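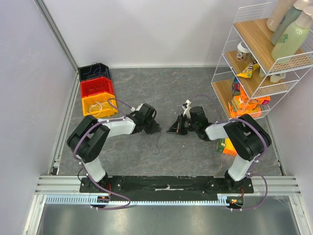 **Cable sorting with two arms – the second arm keeps snagging**

Our college robotics club has picked cable sorting for the Fundidside student round in February. Two arms share one floor, with three bins on the left, and each cable has to end up in the bin for its colour. We've recorded 262 demonstrations by teleoperation. Single cables go fine. Once two or three are tangled, both grippers close on the same loop and pull against each other until a motor faults. Is this a data problem or should we change the task? We get 24 minutes for the whole run.

Normunds Navickas
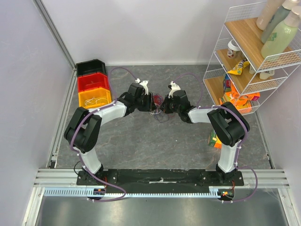

**Alaric Whitfield**

Look at how many of your 262 have a proper tangle in them. We had the same fault at Aston and most of our recordings were tidy ones. What helped:

- one arm holds still while the other pulls, in every demonstration
- the same person drives for a whole session
- start with two cables, then add a third
- throw away any take where the driver hesitates for more than 6 seconds

Lower the gripper force limit as well – ours was far too high. We recorded 4 short sessions of only tangles and the faults mostly stopped.

**Lūse**

Check the rules before you change the task. I think last year you could restart an arm once without losing points, but don't quote me.

**Flasia**

Same problem here, did you fix it? We just use thicker cables.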